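Share 212 Comments 14
Search stories, topics, people

The Slow Business of Picking Things Up

Robots can weld a car door in the dark. Clearing a table is another matter, and a small workshop in Stilby has spent most of a year finding out how far off it is.

Sep 14, 2023

The job on the bench is one that a four-year-old gets told to do before supper. There are things on a table. They need to go where they belong.

Annatjie Buthelezi has been working on that job since January. She runs the handling group at Zerness, a company that started out repairing packing machines and still does, in the front half of the building. The back half is where her group tries to get robot arms to do the kind of work people do without thinking: tidying up, sorting parts, putting the odd thing in the right bin.

"People come in and expect to see it fold a shirt," she says. "I show them a robot picking up a piece of plastic, and they look at their watches."

The plastic is harder than it looks. A factory robot that loads the same bracket all day knows where the bracket will be, down to a hair. Someone built a fixture to hold it there. Take the fixture away, set the part down any old way, and the robot has to work out what it is looking at, which way around it sits and where a grip will hold. A hollow part has walls, an inside and an outside. A two-finger gripper can squeeze the whole thing or put one finger inside and pinch a wall.

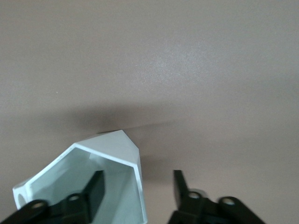

One finger inside the shell, the other out on open table.

Buthelezi prefers the second way for anything wide. Squeezing a hollow part from both sides can bend it or shoot it across the bench. Pinching one wall is gentler, but the inside finger has to go in straight, and it has to stop before it runs into whatever is molded in there. A person feels for that. Most of the grippers in the shop can't feel much. They know how far their fingers have closed and how hard the motor is working, and the software makes do.

Her group keeps a running tally. Since January they have logged 3,000 attempts at picking up loose objects, on a plain table with good light. With parts the software has been trained on, the arm gets a firm hold 90 percent of the time. With things it has never met, the number drops, and it drops further when the object is an awkward shape.

That gap is the whole argument about household robots, boiled down. Ninety percent sounds fine until it is applied to a kitchen. A family might move 200 things in an evening, counting cups, forks, mail and shoes. A machine with that record would fumble 20 of them. Some would be socks. Some would be glasses.

Shops have an easier time of it. At Bech, a firm across the river that sells molded housings for pumps and switches, a single arm has been sorting returned parts since spring. The parts come in mixed and go out in trays. When the arm fails, it sets the piece aside and a worker deals with it at the end of the shift. The line manager there told me the arm is slower than the man who used to do the job, who now does inspection and likes it better. It also works through lunch.

The Bech setup works because the list of parts is short. The software has seen each one from every side. New housings are added a few times a year, and somebody from Zerness comes over and spends a morning with them.

A home has no such list. It has whatever people have bought, been given or dragged in from the yard. Toys are a good test for that reason, and Buthelezi's group goes through a lot of them. Blocks are easy. Stuffed animals are forgiving, as almost any grip will do. The trouble starts with things that have arms, spokes or strings.

Take something made of thin rods around a hub. There are plenty of places to grab it, and most of them are poor. Grip one rod near the tip and the weight of everything else swings down. Grip two at once and they may roll against each other. The hub is the obvious choice to a person, but the fingers have to get down between the rods to reach it, and from straight above, a rod pointing up at the camera can fool the software about how tall the thing is. 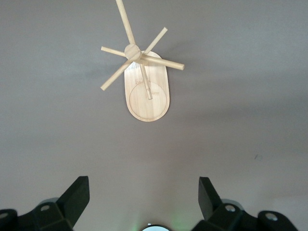
When will a robot be able to pick up after my kids?
Most of the people I spoke with expect simple tidying, such as blocks and balls into a bin, well before anything that deals with a whole messy room, and none would put a year on it.

Not everyone thinks the arm is the right place to start. Derik, a two-year-old company in the same business park, makes a low rolling base with a scoop on the front. It pushes things off the floor and into a tub, and it doesn't care what they are. The sorting is left to the owner. It is a modest idea, and Derik has 80 of the machines out on trial in rented apartments, mostly with parents of small children.

I watched one clear a playroom rug. It got nearly everything, missed a marble twice and then got that too. What was left in the tub was a heap, and somebody would still have to go through it. The mother whose rug it was said she would take the heap.

Buthelezi has seen the scoop and thinks well of it. She also points out that it can't put a cup in a cupboard, and that the cupboard is what people ask her about. Her own plan for the fall is dull by her account. The group will stop adding new objects for a while and work on what the arm does after a miss. At present it backs off, looks again and tries the same grip a little to one side. A person would try something different, such as turning the thing over or nudging it toward the edge of the table.

"Picking up is one skill," she says. "Noticing you haven't picked it up is a separate one, and we're worse at it."

There is the matter of cost as well. The arms at Zerness are small ones and still cost more than a decent used car. The grippers are cheap by comparison, and the fingers can be swapped with a screwdriver. Neither Zerness nor Bech would say what their sorting contract is worth, though both said it had been renewed.

By late afternoon the front of the building had gone quiet and a packing machine stood open on the floor with its chain off. In back, the bench lights were still on. Buthelezi had one more set of attempts to get through before she went home, where, she said, the dishes were waiting.

14 comments
Share this story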